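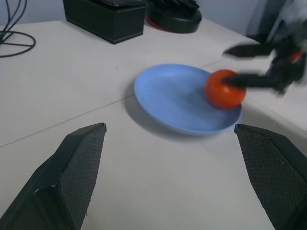 Kadico wrote back this morning that mesh pads were always meant for dry parts, and that for food we should drop the closing force before blaming the rubber. Fair enough. Went from 35 percent to 10 on both arms and started over.

2025-05-12, bimanual bench, gripper comparison

Task is the tomato and the blue plate. Left arm has the Kadico fingers with the crosshatch pads, right arm has the long Pritura fingers. Same controller for both (Montes, the February build, no changes to gains).

Kadico at 10: holds, no marks on the skin after 8 picks. Slips if the fingers close above the middle of the fruit. Pads pick up lint fast, wipe them between runs.

Pritura at 10: the narrow tips want to roll the tomato toward the rim. Lower finger touches first, then the upper one comes in late. Could be the mount, could be calibration. Swapped the finger pair end for end and got the same thing, so I'm leaning toward calibration – will redo the zero before changing anything else.

Wrist camera: exposure is too long for the speed we run. The other gripper smears whenever it moves and the Kukton tracker loses the tips. Shortened it by half and the tracker came back, but the image is noisier. Slowing the right arm also works and costs 2 seconds a cycle.

To do:
rezero right gripper
repeat Pritura set at 10, then at 8
try the tracker with the short exposure and the lamp turned up
ask Kadico for the smooth pads, price for two pairs

Logs are in the usual folder. The first run has the old force setting, ignore it.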